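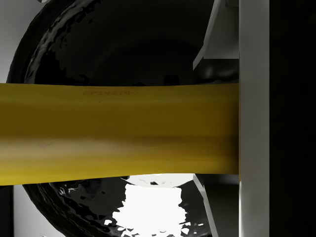

Automation at the Ornby works

The Ornby works is a parts-handling and packing plant run by Margaritis, best known locally for the Prudano line, a set of gripper arms brought in to take over picking and placing. Planning was done in simulation first. Grips on rendered parts, a yellow bar among them, were tried on screen before any floor space was cleared.

Background

Before Prudano, picking was all hand work. 12 stations, two shifts, a lot of sore wrists. The site had 193 employees at the time. Margaritis announced the change in July, and the first 10 arms went in along the north wall, where the old lunch tables used to be (moved upstairs, still a sore point).

Effect on staff

No layoffs in the first round. Most pickers were retrained as line minders: clearing jams, swapping finger pads, logging dropped parts. Pay grade went up one step for minders, not for packers, and the union local filed a grievance over it. Outcome not published as of 2019-03-02.

Minders report less lifting but more standing and watching. Breaks now follow the line's stops instead of the clock, wich older staff disliked. The night shift was cut to a skeleton crew. Several workers transfered to the Prunderby depot, a longer drive but steady hours.

Output

Rated at 3,000 parts a shift. Actual totals vary with part shape; rounded and glossy pieces still go to the hand bench.

See also: Prunderby depot; Labour relations at Margaritis

Contact us | © 2019 | Back to top

This site uses cookies. By continuing to browse you agree to our use of cookies. Accept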